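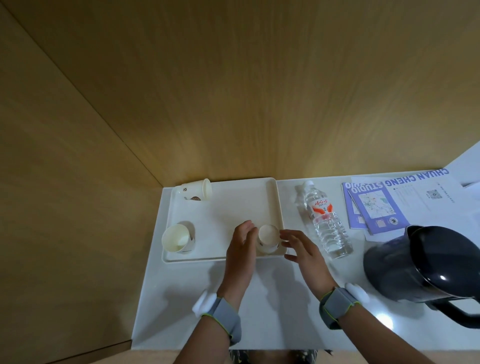

Dumano, im Februar

Drucken | Als E-Mail versenden

4.2 Aufnahme der Demonstrationen

Geprüft wurde das Aufzeichnungspaket Tido der Firma Hofstetter, mit dem sich Handbewegungen für das Anlernen zweiarmiger Roboter erfassen lassen. Die Person trägt an jedem Handgelenk einen runden Sensor an einem Stoffband, die Objekte bleiben gewöhnliche Haushaltsware.

Abb. 5: Griff nach einem Pappbecher auf dem Tablett, Sensoren an beiden Handgelenken.

Die Aufgabe »Becher ordnen« umfasst 102 Durchläufe. Die Lage der Becher wurde zwischen den Durchläufen verändert – stehend, gekippt oder liegend. Wasserkocher, Flasche und Prospekte neben dem Tablett gehören nicht zur Aufgabe und dienen als Störobjekte (vgl. Abb. 5). Über alle Aufgaben hinweg liegen rund 1131 Sequenzen vor.

Das Anlegen der Bänder gelang ohne Hilfe. Nach 24 Minuten Dauerbetrieb verlangte die Software Stikadari eine neue Kalibrierung, die im Handbuch nicht erwähnt wird. Fingerstellungen erfasst das Paket nur über das Kamerabild. Verdeckt eine Hand die andere, fehlen diese Werte, und die Sequenz muss von Hand nachbearbeitet werden. Für Greifaufgaben an kleinen Objekten halten wir das Paket deshalb für bedingt geeignet.

Kontakt | Impressum | © Stikadari | Nach oben

Diese Website verwendet Cookies. Mit der weiteren Nutzung stimmen Sie dem zu. OK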